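Filed under: Guides > Handheld capture > Software set-up

Section 4. Setting up the recorder and the tracking

Covers the Flulora recorder, the tracker and the replay check. Assumes the hardware section is done and both grippers show up on the PC. If they don't, go back, nothing below will work.

Written in a rush before the October release. Menu names may shift a bit. Tell us if they do.

4.1 Before you start

You need:

- the recorder installed, plus the Prultwood planner if you want to do replay
- both hand-held grippers, plugged in
- the head camera
- a clear table and one or two light things to pick up
- admin rights on the PC (only for the install, not after)

Close anything else that uses the camera. Video calls are the usual culprit. The recorder won't warn you, it just shows a grey box where the picture should be.

NOTE: The left and right grippers are not interchangeable in software. Each has its own calibration file. Swap the cables and everything looks fine until replay, where both arms reach across each other.

4.2 Start the services

1. Open a terminal and go to the recorder folder.

2. Start the tracker first. Wait for "tracker ready". Can take a while on first run, it builds a cache.

3. Start the recorder. It looks for the tracker once, at start-up, then gives up. If you started them the wrong way round, stop the recorder and start it again. No need to touch the tracker.

4. Open the status page in a browser. Left gripper, right gripper, head camera – all green before you go on. Amber means data is arriving but the clock is off, see 4.3.

5. Pick a session name. Lower case, no spaces. Spaces get through the form and then break the export script. Known bug.

CAUTION: Don't unplug a gripper while the recorder is running. The log file stays open and you can lose the whole session, not only the last take.

4.3 Sync the clocks

Everything downstream depends on this. The head camera, the tracker and the jaw encoders all stamp their own time, and the planner believes whatever it's given.

1. On the status page choose Tools, then Clock sync.

2. Press Start. Hold both grippers still until the bar fills.

3. Open and shut both jaws together, twice. Sharp movements, not slow ones.

4. Read the offset. Under the limit the line goes green. Over it, repeat from step 2.

5. Save. It is NOT saved automaticaly.

If it fails every time, check that power saving is off for the USB ports. Laptops especially.

4.4 Set the table frame

The planner needs to know where the table top is. It doesn't find it on its own. It fits a flat plane to points you touch with the gripper tips.

1. Choose Frames, then New table.

2. Shut the jaws on the right gripper. Touch the tips to a corner of the table and squeeze the trigger once. Go round all the corners, same way round each time.

3. Look at the residual. High residual means you touched the edge and not the top, or somebody leaned on the table. Delete the points and go again.

4. Name the frame and save it. If the table gets moved, even a nudge, make a new one. Don't edit the old one, earlier sessions point to it.

NOTE: Touch the points lightly. Pressing down bends the tips and puts the plane lower than it really is. On replay the arm then pushes into the wood and trips the force limit.

4.5 Check the live view

1. Put the head camera on and look down at the middle of the table as you would when working.

2. In the recorder, open Live view. Hold the grippers where you expect to work and check that both stay in the picture.

3. Tilt the camera until the near edge of the table sits at the bottom of the view and the far edge is well inside the top. Tighten the strap, look again. It always slips a bit.

4. Pick something up with one gripper and leave the other one open. The jaw reading for the closed side should settle at a steady value and the open side should stay at its maximum. Thin, see-through items are a good test, as the object mask struggles with them. With the light blue strip in the left jaws and the right jaws open, the overlay ought to draw one object outline on the left and nothing at all on the right.

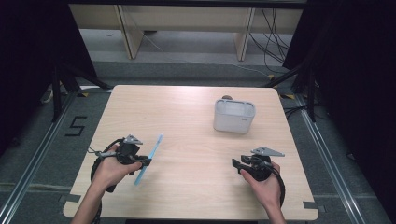

5. Turn your wrists slowly, left then right. The drawn axes should turn with the plates on top of the grippers. If they jump or flip over, stop and redo the gripper calibration. Don't record over the problem, smoothing won't hide it.

6. Hand over hand: cross the grippers so one blocks the other from the camera. Tracking may fade to amber. It should come back on its own when you uncross them. If it comes back with the sides swapped, lower "rematch distance" in the settings and try again.

4.6 Record a take

1. Start with both grippers open, over the table, not touching anything.

2. Press Record or use the foot pedal. Wait for the beep. Moves made before the beep are thrown away.

3. Do the task at normal speed. Slow, careful takes look nice but the policy learns to be slow and careful too, pauses and all.

4. Dropped something? Carry on if you can pick it up again cleanly, and tag the take "recovery". Otherwise press Discard.

5. Finish with both grippers open and lifted. Press Record again to stop.

6. Add a tag and a one line note. Please do the note. "fine" is not a note.

Tags used in training:

good – goes in
recovery – goes in, lower weight
partial – kept but not trained on
bad – deleted at export

CAUTION: Changing a tag after export does nothing to the exported set. Export again.

4.7 Replay check

Do this once per session, before you record a long run. Saves finding out afterwards.

1. Load a good take in the planner. Choose the table frame from 4.4, same one the take used.

2. Run it in simulation first. Watch for red segments – those are poses the arm can't reach, or where the elbow would go through the table.

3. A red bit at the very start or end can be trimmed. Red in the middle means the task was done too far out. Move the work closer in and record it again.

4. On the real arm, set speed to the lowest step. Keep a hand on the stop button. Everyone else stands clear.

5. Compare the jaw plot with the recorded one. Same shape, slight delay, fine. If the jaws close late every time the clock sync has drifted, go to 4.3.

NOTE: The simulator treats objects as stiff boxes. It can't tell you if a bendy item will slip out of the jaws. Only the real arm can.

4.8 Quick fixes

Status page blank – tracker not running, or the browser blocked the local page. Try another browser.

Gripper green but jaw reading stuck – cable half in. Stop the recorder first, then reseat it.

Outline flickers on clear or shiny things – raise "mask hold" by one step. Too high and the outline hangs about after the object's been put down.

Take shows zero length – stopped before the beep. Delete it.

Export stops part way – space in the session name. Rename the folder, run the export again, it picks up were it left off.

Frame list empty after update – old frames are in the backup folder. Copy them back by hand, restart the recorder.

Next: Section 5, Export and data checks.

Tags: recorder, tracking, calibration, replay, teleop-free capture

Comments (4)

Domański
The bit about starting the tracker first should be in bold at the top. Lost a morning to that. Rest is clear, thanks.

filtside_lab
Does the foot pedal need its own driver? Ours shows up as a keyboard and types "b" into whatever window is open.

Ming-te Chiang
@filtside_lab no driver. Settings, Input, Pedal, then press it once. After that the recorder grabs it and it stops typing. Will add to 4.6.

Domański
One more – can the table frame be shared between two PCs? I copied the file over and it loads, but the name shows as "untitled".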